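3.2 Collecting the demonstrations

All demonstrations were given by remote control. The operator wears a headset and a pair of gloves, sees what the head camera sees, and moves; the robot moves too, a little later and with less conviction. We tried guiding the arms by hand first, in the manner of Sperling and Weidemann, and gave it up after two afternoons. Pushing the arms around teaches the shoulders a great deal and the fingers next to nothing, and our tasks live in the fingers.

Two operators, Choi and Nyanda, recorded 200 demonstrations between them. Each was allowed 32 seconds from the first motion, after which the Folter recorder stopped whether or not the operator felt finished. Six demonstrations were thrown out for dropped video. We kept the clumsy ones. An earlier set, cleaned of every hesitation, gave us a policy that had never seen a fumble and so had no idea what to do with its own.

Two-handed work proved the hardest to show. With one hand, an operator can aim badly and correct. With both hands close together over the table, each hides part of the other from the head camera, and clear plastic hides itself without any help from us (Figure 4). Choi dealt with this by slowing down. Nyanda dealt with it by leaning his head to one side, and the trained policy, which has no neck to speak of, inherited the pause but none of the benefit.

Operators were asked to rest after every block and to say aloud when they had lost sight of the object. These remarks were typed into the log by Sarmiento - the printable ones, at any rate - and served later as labels for uncertain segments (Section 3.4).

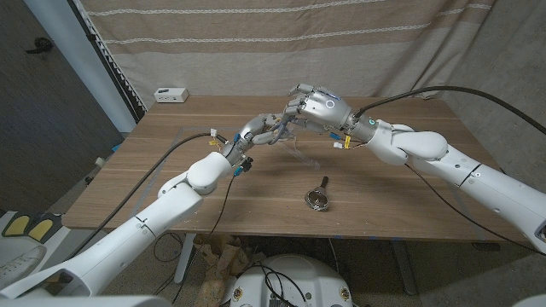 Figure 4. Head-camera view during a two-handed demonstration. The clear plastic object lies between and below the hands.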